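3.2 Participants and portfolio records

We drew on the records of 528 students who entered the studio art and theatre programs at Rullavport between the first and second curriculum changes. Of these, 336 had sent a portfolio with their application. The rest were admitted on grades alone.

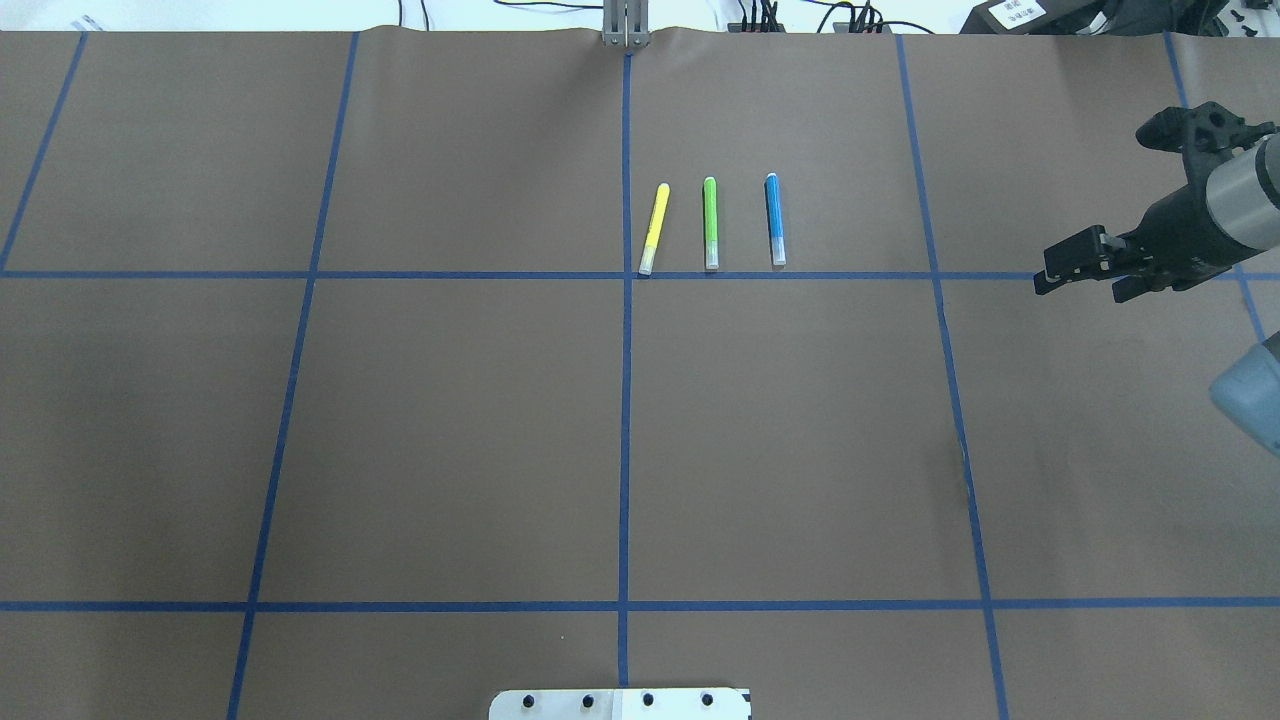 Figure 2. Paper-covered work surface divided with blue tape.

Each portfolio was scored by two readers, Inna Horobets and Wayne Penner, using the Marchand scale. Scores that differed by more than 2 points went to a third reader, Jade Carrier, whose score was then used alone.
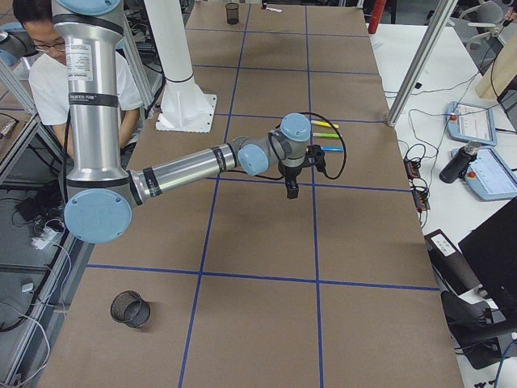 3.3 Measures

The main outcome was whether a student was still enrolled in an arts major at the start of the third year. Students who moved from theatre to studio art were counted as enrolled. 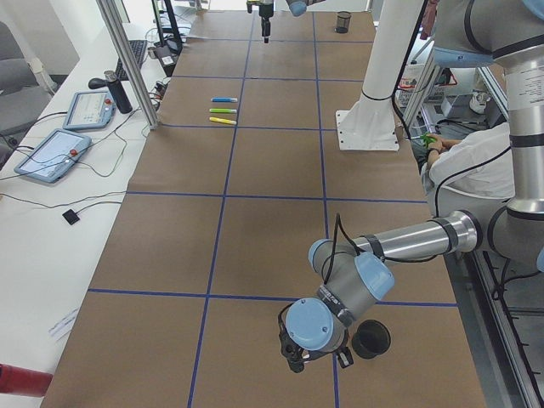

Figure 3. Table with taped grid, side view.

We also used a short survey on time spent in the studio outside class, which 300 students returned. Survey answers were not matched to grades. 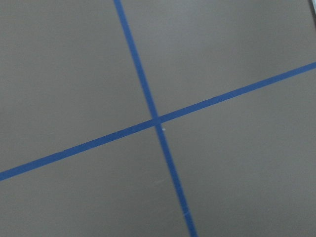
Page last modified: 21 March 2021

Missing portfolio scores were left out of the analysis and were not estimated. Double majors were listed under the major they declared first.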